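Acta de la sesión décima

El taller compartido de Marville exigía que toda incidencia quedara por escrito, y Thitima Thaweesak cumplía la norma con un rigor que los demás socios consideraban excesivo. En la hoja de julio constaba su solicitud: uso de la mesa grande para el montaje denominado Nanen, de 8 a 10 de la mañana, con cargo a la cuota 126.

El objeto de la solicitud se describía en una sola línea: «Que la máquina recoja la vajilla de mi madre». La dirección del taller había devuelto el impreso. Se le recordaba que el apartado 2 del reglamento no admitía fines sentimentales. Ella lo presentó de nuevo con la redacción corregida: «Apilado y separación de cuencos de plástico». Fue aprobado sin observaciones.
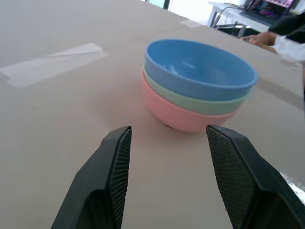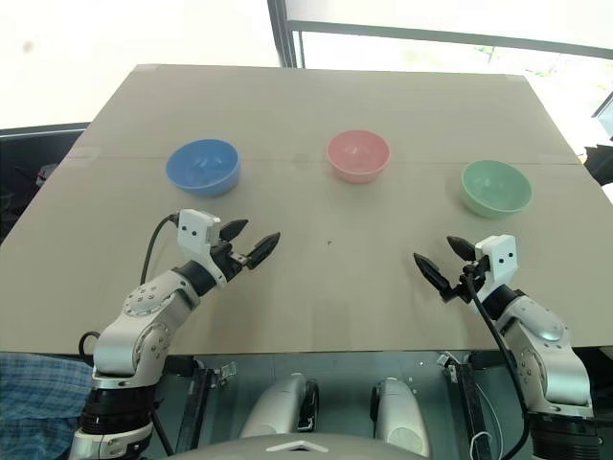 El acta recogía también el orden de los colores, que la interesada había fijado de antemano y que no guardaba relación con ningún criterio técnico. El rosa correspondía a la madre; el verde, a la hermana que residía en Tapley; el azul, a ella misma. En la casa familiar se habían guardado siempre así, el azul arriba, y quien los dejaba de otro modo debía volver a la cocina.

A las nueve y media se presentó el señor Vammont, inspector de la asociación, y solicitó que se le indicara la utilidad del montaje. Thitima respondió que constaba en el impreso. El inspector leyó el impreso, lo dobló y preguntó si la señora madre había visto ya el trabajo.

—Falleció en el piso de la calle Mayor —dijo ella—. No figura porque no había casilla.

El señor Vammont permaneció un momento en silencio. Después tomó la pluma, anotó en el margen el número de expediente, 798, y debajo, con letra más pequeña, trazó una casilla. No escribió nada en su interior. Entregó la hoja a la solicitante, le concedió el turno de la mañana siguiente y pidió permiso para quedarse hasta las diez.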